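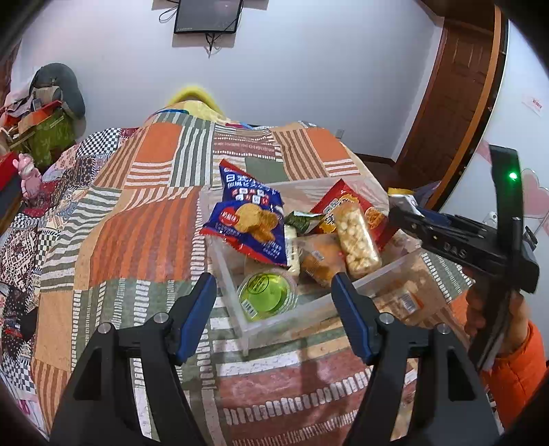

Mid-year report to the Sarum Fund
Self-directed learning pilot, Ivholm and Skoritz sites
Prepared by Constanza Iturra, program lead

You asked for a plain account of where the money has gone and whether the pilot is doing what the proposal said it would. I wrote much of that proposal, and I would word parts of it more carefully now.

Enrollment. We have 50 students across 2 sites, which was the target. Ivholm filled quickly. Skoritz filled in March, after we dropped the requirement that a parent attend the evening orientation. I am told this shows strong demand. It may also show that families will try anything that is free and close to home, and we have no way yet of telling the two apart.

Attendance. Students come more often than they did at their previous schools, according to their parents. I would not lean on that figure until we get the old records. Two districts have sent theirs and the third has stopped answering email.

Learning. The proposal promised that students who choose their own projects would read more and write more. They do read more, if the logs are right. The logs are filled in by the students. Writing is another matter. Of the portfolios I went through myself, the best were very good and the rest had hardly changed since the fall. Staff at Ivholm disagree with me on this and their note is attached.

The Anghel assessment. We paid for this tool on the promise that it would measure "learner agency." It produces a score and a colored chart. The same student can take it twice in a week and move from one end of the chart to the other. I do not recommend renewing it, and I would rather report no number than that one.

Spending. Books and materials came to $1,930, under budget. Bus passes ran $400 over, nearly all of it at Skoritz, where the morning route was cut and students had to change lines. We moved money from the speaker line to cover it. Only one speaker had been booked, and she canceled.

Staffing. The second Skoritz mentor left and has been replaced by a half-time hire – a good one, but half-time. Mornings there are thin until 10:30.

For the rest of the year I am asking for three things: permission to drop Anghel, a reader from outside the program to score the portfolios blind, and no expansion to a third site until those scores are in.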